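Chapter 6
Packing and Storing Household Goods

Key terms: void space, load order, inner wrap, open carton

Most damage to household goods happens between one shelf and the next. In a survey of 2,000 household moves reported by the Lindsay storage depot, 237 cartons were opened to find a leak, a crushed item or a broken lid. Few of those cartons had been dropped. The contents had been placed in the wrong order, or left with room to shift.

This chapter deals with small mixed loads: bottles, cups, rolls of tape and other light articles that share one box. Such loads are harder to pack than a set of matching plates. A spray bottle has a long nozzle that catches on its neighbors. A plastic cup weighs little but takes up a good deal of space unless something is placed inside it. The packer must decide what goes in first, what lies flat and what stands upright.

Section 6.1 covers the choice of box and the use of handle cutouts. Section 6.2, prepared with Negin Safavi, sets out the load order for liquids and empty containers. Section 6.3 turns to paper bags, which are suited to soft goods and short distances. Students should have completed the labeling exercise in Chapter 5 and should bring one empty carton to class.

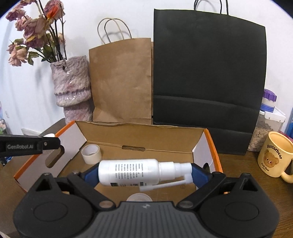
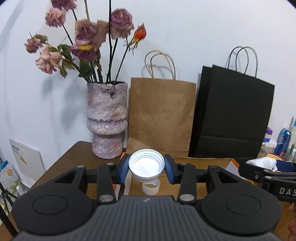

Figure 6.1. Small articles and an open cardboard box. First picture: a white spray bottle. Second picture: a white plastic cup, held upside down.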